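来还个债，上周说要讲讲我们那条拆机线翻车的事，拖到现在才有空坐下来写。会有点长，慢慢看，想到哪写到哪～

1/ 先交代一下背景。我在 Ashour 做旧电脑回收，我们组负责的项目叫 Plestau，就是让机械臂去拆报废的台式机：开盖、掀压杆、拔内存、取硬盘笼，能自动的尽量自动。控制器用的是 Movano 家的，力矩保护那一套也是跟着它走。平时跑得挺稳的，稳到我都开始在晚饭时间放心点外卖了。

2/ 出事是在九月，一个周日的傍晚。对，周日。别问我为什么周日在实验间，问就是周一要给 Drenthorpe 那边看进度。那天排的任务特别无聊，就是掀 CPU 压杆，打开固定框，退回来，换下一台。闭着眼睛都能跑的那种。

3/ 结果跑到第 1789 个循环（日志里的编号，我现在做梦都能背出来），手臂下去之后没有按正常轨迹抬起来，反而横着往电源那一侧拖了一段。声音特别难听，金属刮金属，“吱——”的一下，我外卖的汤直接洒键盘上了。

4/ 我的第一反应是：力矩保护呢？？按理说碰到硬东西，该停就停了啊。它没停。它一边推一边还很自信地在界面上显示“状态正常”，绿色的，特别绿。

5/ 然后我去拍急停。重点来了，急停盒那天不在我手边，挂在另一张桌子后面的线架上，我绕过去花了 2 秒多。平时觉得 2 秒算什么，那天我觉得够我把辞职信写完了。人没事，先说这个，周围也没有别人。机箱被顶歪了，后面板蹭出一道印子，压杆弯了。

6/ 当晚我没敢动任何东西，断电，导日志，回家。睡得很差，脑子里一直在放那个声音的循环播放……

7/ 周一几个人围着日志看了一上午，前面一堆人（包括我）一口咬定是视觉识别错了，把别的零件认成压杆了。因为这个项目里什么锅都先扣给视觉，视觉同事已经习惯了，连反驳都懒得反驳，端着咖啡在旁边等我们自己打脸。

8/ 然后就真打脸了。识别结果一帧一帧翻过去，位置全对。问题出在两个地方叠在一起：一是前一天有人更新了工具参数，末端负载填的还是旧夹具的重量；二是接触阈值被人调高过，限值从原来的数改到了 70，备注里写的是“临时”。“临时”这两个字应该列入危险品目录。

9/ 负载填错，控制器算出来的外力就带着一截偏差，手臂真碰到东西的时候，它以为那是自己夹具的重量。再加上阈值又高，等于两道门同时开着。单独错一个大概率都能兜住，偏偏凑一块了。

10/ “临时”那个是谁改的？是我。八月调另一款机箱的时候压杆太紧，老是误触发，我嫌烦就往上拧了一点，想着晚上改回来。晚上我去吃火锅了。好的，公开处刑完毕，继续。

11/ 后来就是一台一台重新验证，速度压到很低，手放在急停上面，从最基础的开盖状态开始过。

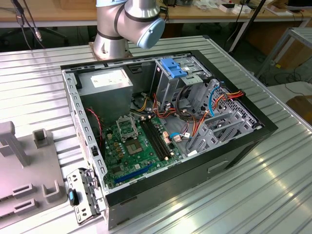
工位上的一台机箱，侧躺，盖子已开，固定框也掀起来了

12/ 有朋友在前几条底下问，为什么不直接把主机立着拆。试过的！立着的话主板上的东西都得从侧面进，臂的姿态很别扭，手腕容易拧到极限。躺着好看也好够，代价就是线全堆在里面，红的黄的黑的缠一团，手臂从上面下去，稍微偏一点就会勾到。这次没勾到线算我运气好。

13/ 说到线，顺便吐槽，报废机里的线真是各有各的乱法。有的扎得整整齐齐，看得出当年装机的人很爱它；有的就是一把塞进去盖上盖子拉倒。机械臂不懂这些，它只觉得每一台都在针对它。

14/ 复现也花了挺久。我们把错误负载重新填回去，用一个废机箱当靶子，限速跑，前面几十次都好好的，一度怀疑是不是冤枉参数了。跑到下午，它终于又往旁边拖了一下，全屋人居然在欢呼……做故障分析的人精神状态可见一斑。

15/ 现在改了这些：
工具参数和夹具编号绑定，对不上就不给使能，弹窗也关不掉（我提的，我也是第一个被它拦住的）。
接触阈值改动要第二个人确认，过夜自动恢复默认。
急停盒固定在操作位右手边，线剪短了，想挂远都挂不远。
横向位移单独加了一条监控，掀压杆这个动作本来就不该往旁边走那么多，超了就停，不跟它商量。

16/ 最后那条其实最便宜，几行代码的事，效果反而最明显。改完之后连着跑，到昨天下班是 2226 个循环，中间停过几次，去看都是该停的：有一次压杆锈死了，有一次机箱没放平。停下来我还挺高兴的，以前看到停机只会骂人。

17/ Drenthorpe 那边的进度汇报推迟了，我写了份说明，本来以为要挨骂，对方回得很客气，就问了一句：还有没有别的“临时”。我当天下午去全局搜了一下备注字段，搜出来最多的一个配置文件里有高达……算了这个数我不说了，给我们组留点面子。

18/ 评论里问控制器是不是该背锅的：我觉得不算。Movano 的文档里负载那一节写得清清楚楚，填错了外力估计就不准，是我们没当回事。不过界面上那个绿色的“状态正常”，我已经写邮件去提意见了，能不能至少换个没那么绿的绿。

19/ 弯掉的那根压杆我留着了，用扎带绑在显示器支架上，每次想改阈值的时候抬头就能看见。键盘没救回来，空格键按下去到现在还是黏的，新的在路上。

20/ 差不多就这些，想看日志曲线的扣个 1，人多的话我周末整理一下发。周末在家整理，不去实验间了！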